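实验记录 2021年1月5日 星期二
项目：Prakier 抓取仿真套件，试用版评估（续）
分发：组内，抄送 Anouk Vermeulen

接上次记录。试用许可已经换成正式评估许可，节点锁定，装在二号工作站。许可文件放在用户目录下会读不到，要放到安装目录的 license 子目录，安装手册写的是前者。已经告诉 Van der Linden 那边的技术支持，回复说下一版手册会改。

一、本次要回答的问题

1. 套件里的平行夹爪模型能不能直接拿来做 Tornasville 那条线的前期验证，省掉自己建模。
2. 形状不规则的工具类物体，接触解算稳不稳。
3. 批量跑的时候吞吐够不够，日志能不能接进我们现有的分析脚本。
4. 报价是否合理，跟 Covavex 的同类模块比。

第四条只收集材料，结论等 Anouk 看过合同再写。

二、配置

求解器用默认的隐式接触，没有开 GPU 加速。步长先用默认值，后面改过一次，见第四节。摩擦模型选库仑锥的多面体近似，面数默认。夹爪用套件自带的双指模型，位置控制，夹持力上限按手册推荐。手指关节阻尼默认值偏小，闭合到位后有高频抖动，肉眼看不明显，力的曲线上很清楚。把阻尼加大一倍以后抖动基本消失，闭合时间变长，可以接受。

物体库用套件附带的 19 件。其中规则几何体占多数，盒子、圆柱之类，意义不大，只用来校准。真正要看的是工具类的几件，尤其是那件刷头接木柄、柄上串着菱形刀片的。几何上很别扭：刷头是喇叭形，柄细，刀片棱角多，一个比一个大，凸分解出来的碎片数量很多。客户的料框里没有这种东西，但是混放的异形件会带来同样的麻烦，拿它当最坏情况合适。

相机视角用夹爪后上方的随动视角，方便检查手指和物体的相对位置。套件还提供固定视角，录像文件会大一些，原因没有查。

三、安装和接口

安装本身没有问题，依赖打在一起，没有跟现有环境冲突。Python 接口可用，文档质量一般。几个要点，后面的人会碰到：

重置场景的函数默认不清接触缓存。连续跑多次试验时，前一次残留的接触会在新一次的第一步里生效，物体会轻微弹一下。要显式传参数清掉。这个行为在手册附录里有一行说明，正文没有。

姿态四元数的顺序，读和写不一致。读状态返回的是实部在前，写初始姿态要求实部在后。写了一个包装函数统一成实部在前，放在共享目录的 utils 里，大家都用这个，别各写各的。

关节限位到达时不报错，直接截断。脚本里要自己判断，否则会把没有执行到位的动作当成正常结果记进去。昨天之前的那批数据有没有受影响还没查，先打上待核标记，别引用。

日志格式是自定义的二进制，附一个转换工具，转成 CSV 以后列名带空格。我们的分析脚本不认空格，加了一步替换。转换工具是单线程的，文件大了很慢，批量跑完之后转换时间比仿真时间还长。问过有没有并行版本，答复是在路线图上。

四、单次试验观察

先手动调了几种接近方式。目标是让夹爪的两根手指张开以后跨到刷头两侧，然后闭合。

从刷头窄的一端进入，手指行程够，但是喇叭形的斜面会把夹持力分解出一个沿轴向的分量，闭合过程中物体有滑动趋势。摩擦系数低的时候滑出，高的时候能夹住，提起时姿态会转。夹在宽的一端，张口余量很小，位姿误差稍大手指就会压到刷头的瓣状边缘。

夹在木柄上最稳，前提是手指要落在刀片之间露出来的那一小段。那段很短，手指的宽度和它差不多，基本没有容差。规划器自带的抓取采样不会主动找这种位置，采样结果大多集中在刷头上，应该是按表面积加权的缘故。改权重的接口有，要写回调，今天没做。

刀片的接触是主要问题。默认步长下，手指碰到刀片棱边时出现穿透，恢复的时候物体被推开，速度明显不合理。步长减半后穿透量降下来，推开现象仍然偶尔出现。再减半就稳定了，单次试验时间相应变长。另一个办法是把刀片的碰撞体换成简单锥体，稳定性好，几何上失真，对于只关心能不能夹起来的用途来说够用。两种都留着，配置文件分别标了 fine 和 simple。

刷头按刚体处理。套件里没有纤维变形模型，刷毛的条纹只是贴图。真实的刷头被夹时会压缩，接触面积变大，抓取会比仿真里容易。因此刷头上的失败率不能直接外推到实物，只能当下限参考。Covavex 的模块据称有简化的柔性接触，没有试用过，不评价。

手指有时会停在刷头前方一点的位置就判定到位。查了一下，是接近距离的安全余量叠加了两次：规划器加一次，控制器又加一次。控制器那次可以关。关掉以后到位正常，但是规则几何体上会有轻微的预接触。折中的做法是两边各留一半，已写进配置。

视角里手指前后遮挡比较严重，右侧手指会挡住刷头的一部分。单看画面判断有没有接触不可靠，必须看接触力通道。以后评审会上不要只放录像，配力曲线一起放。

五、批量

晚一点挂了批量，随机初始姿态，随机接近方向，接近高度固定。物体只用最坏情况那一件，fine 配置。并行 10 个进程，一共完成 1661 次试验，没有崩溃，其中 32 次被求解器标为发散，自动剔除。发散的记录导出来看了几条，初始姿态都是刀片尖端接触台面，起始时就有穿透。初始化阶段先做一次沉降应该能解决，下次加上。

成功判定用的是提起后保持，判定窗口两秒。窗口偏短，有几条在窗口结束时物体还在缓慢转动，按规则算成功，放长以后未必。建议改成五秒再跑一遍，旧数据保留，不覆盖。成功率这里先不写，等判定窗口改完一起报，避免两个数字到处传。

进程数再往上加没有收益，瓶颈在写日志。换到本地固态盘以后好一些，网络盘不要用。内存占用随试验次数缓慢上涨，像是泄漏，增长速度不影响过夜跑，连着跑几天就要定时重启进程。已经提工单，附了内存曲线。

随机种子的问题要注意：并行时每个进程默认用同一个种子，不改的话每个进程跑的是完全一样的序列。第一次挂批量就是这样，跑完才发现，那批数据已经删掉。现在的脚本按进程号偏移种子，并把种子写进日志头。

六、跟客户需求的对应

Tornasville 要的是在设备到货之前确认夹爪选型，他们手里有两种指形，一种平板，一种带浅槽。套件自带的是平板指，带槽的要自己导入。导入格式支持常见的几种网格，单位不会自动识别，导入后先查包围盒尺寸，差一千倍的情况已经碰到过一次。惯性参数如果不填，会按均匀密度估算，对手指影响不大，对工具类物体影响大，木柄和刀片部分密度不同，重心会偏。物体库里那件工具的重心位置看参数是按均匀密度算的，手改之后提起时的转动方向跟之前相反。这一条会影响夹持位置的排序，报告里要写清楚用的是哪一套参数。

客户七月要出选型结论，时间上来得及。前提是带槽指的模型本月能拿到。图纸在对方手里，Anouk 去催。

照明和渲染不在评估范围内。渲染是平面着色的水平，够看清几何关系，拿去训练视觉模型肯定不行，客户也没有提这个需求。

七、费用材料

Prakier 按节点年费，批量进程不另收，这点比较好。技术支持由 Van der Linden 提供，回复时间目前都在一个工作日以内，答复质量看人。自定义物体导入在基础版里有数量限制，超过要升级。限制的具体数目在合同附件里，手头这份是旧版，不抄了，以新版为准。

Covavex 的报价单按并行进程收费，我们的用法下会比较吃亏。柔性接触是它的卖点，如果 Tornasville 后面真的要处理软的东西，需要重新比较。建议申请一个短期试用，把同一件工具导进去，同样的初始姿态跑一遍，直接对照。格式转换脚本已经有了，工作量不大。

八、目前的判断

平板指的前期验证可以用这个套件做，条件是步长按 fine 配置，安全余量按第四节改过的设置，种子按进程偏移。不规则物体的接触能用，要花时间调。日志转换慢是实际的麻烦，短期内自己写一个并行包装，按文件切分就行，不碰它的格式。

刚性刷头的结果单独列表，不跟其他物体合并统计。

九、待办

初始沉降加进重置流程，沉降结束的判据用线速度和角速度同时低于阈值，连续保持若干步。
判定窗口改五秒，重跑 fine，再用 simple 跑同样的种子，看两种碰撞体的差别集中在哪些姿态。
抓取采样权重的回调，先试把木柄段的权重提高，其余不动。
核对截断问题对旧数据的影响，核完以后把待核标记去掉或者删数据。
重心参数问 Prakier 要原始值，要不到就自己按材料分段算。
控制器安全余量的改动同步到一号工作站，那边还是旧配置，别混用。
工单编号补到共享表里。

补一条：收工前用新的余量设置又手动走了一次刷头接近，从夹爪后方的随动视角看，手指张开，右指已经和刷头左中部重叠。重叠是视角造成的还是已经接触，要等把这一步的力通道转出来才能定，转换排在批量日志后面，明天上午看。

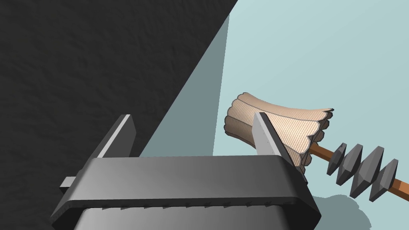
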